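Plesside holds ingredient and allergen records transcribed from packaged snack labels, one row per label. The current release has 400 rows. It replaces the October release, which used a different column order and shouldn't be merged with this one.

Last updated: 5 Mar 2025
Maintainer: Ghada Awwad

## Contents

| File | Description |
|---|---|
| `labels.csv` | One row per label, UTF-8, comma-separated |
| `ingredients.csv` | Long format, one row per ingredient per label |
| `allergens.csv` | Declared allergens, coded against the list in `codes.txt` |
| `codes.txt` | Allergen and category codes |

`labels.csv` and `ingredients.csv` join on `label_id`. IDs are stable across releases. A withdrawn ID is not reused.

## Fields in `labels.csv`

- `label_id`: string, prefix `PL`
- `category`: one of 11 values, see `codes.txt`
- `net_weight_g`: decimal; blank if the label gives volume only
- `serving_g`: decimal, as printed
- `lang`: language of the transcribed panel
- `pass`: `1` for single transcription, `2` for double
- `notes`: free text, not normalized

Weights printed only in ounces were converted at 28.35 g and rounded to one decimal place. The original string is kept in `notes`.

## Transcription

Labels were typed by hand from the packet. Line breaks and hyphenation from the printed panel were removed. Capitalization was lowered except in additive codes. Nested ingredients, such as a seasoning with its own list in parentheses, are stored with a `parent` value in `ingredients.csv`, to a maximum depth of 4.

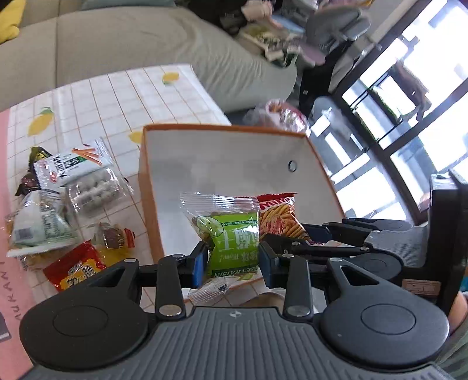

Double transcription was done for 40 labels. Disagreements were settled by a third reading and the settled text is the one published. Most of them concerned punctuation inside nested lists, where a missing bracket changes the parent of every ingredient after it. The parser, Bahrami, rejects rows with unbalanced brackets. It does not detect a bracket that is balanced but misplaced.

## Known problems

- "Natural flavor" and "natural flavoring" are kept as separate strings. Merge them before counting.
- Oils listed as "one or more of the following" are stored as separate ingredients with `alt=1`. Earlier versions of the Vurkodard import script ignore this column.
- Precautionary statements ("may contain") are in `allergens.csv` with `type=p`. Filter on `type=d` for declared allergens only.
- Multipack labels from the Jiscombe batch give the outer net weight. The inner weight is in `notes` where it was legible.

## Use

Suitable for testing ingredient parsers and for teaching. Not suitable for dietary advice. Recipes change without a change in packaging, and no row should be taken as the present composition of any product.

Corrections: open an issue with the `label_id` and the full text of the panel. Partial quotes can't be checked against the nesting.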